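Week 2 handout – Household inventories and what people kept on their tables
Notes as given 10/7/04, tidied up a bit for those who missed it

Right, so last week we got as far as why anyone would bother listing the contents of a kitchen. This week I want to get you reading the lists themselves, and thinking about worktops, tables and benches as places where things get put down and picked up again.
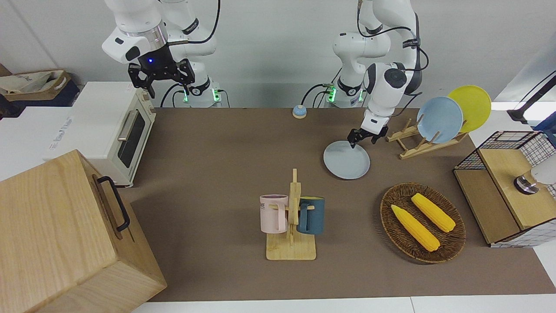
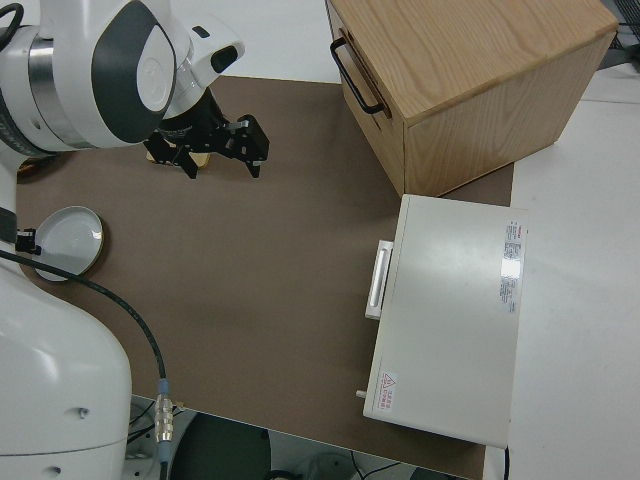
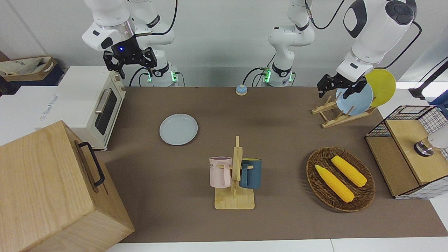 Tabletops, brown.

The main source is the Ferville set, 61 probate inventories from one small market town. An inventory was made when somebody died and the estate had to be valued, so two or three neighbours would go through the house room by room and write down whatever was worth money. They started wherever they liked. Some begin in the parlour, some in the barn, and one lot plainly began in the cellar and you can watch the handwriting go downhill from there!

What to look for when you read them:

Order of rooms. Follow the appraisers through the house with a pencil and draw yourself a rough plan. You'll get it wrong the first time – everybody does – and then the position of the stairs will suddenly make sense of it.

Lumping. "Pewter and other small things" might be four plates or forty. The cheaper the goods, the more they get lumped, so poor kitchens look emptier on paper than they can possibly have been. Please don't write in your essay that a household owned no spoons. It owned spoons.

Boards and tables. In the earlier lists a "board" is often a loose top laid over trestles and cleared away after the meal. "Table" creeps in later, usually with a joined frame. I used to think this was a neat changeover and I've gone right off the idea. The Omham lists have both words in the same room, sometimes on the same line.

Colour and finish. Hardly ever mentioned, which drives me mad. We get "old", "little", "broken" and very occasionally "painted".

Now for numbers. The Proltitz database has 2,112 separate entries tagged as kitchen goods, and it's terrific for quick searches, but the tagging was done by several hands and it shows. A mortar turns up under cooking, medicine and (my favourite) furniture. Search by the original spelling as well as the modern one, and write down what you searched for, or you'll be doing it all over again in January.

For next time: pick 2 inventories from the Ferville set, one long and one short, and compare a single room. Half a page of dot points is plenty. Bring your sketch plans too, even the ugly ones.

The essay is 3,000 words, footnotes not included. I'd rather you argued one thing properly than gave me a tour of the whole house. The Jaidee reader has the chapter on valuation, and the spelling list is at the back – photocopy it, you'll want it beside you.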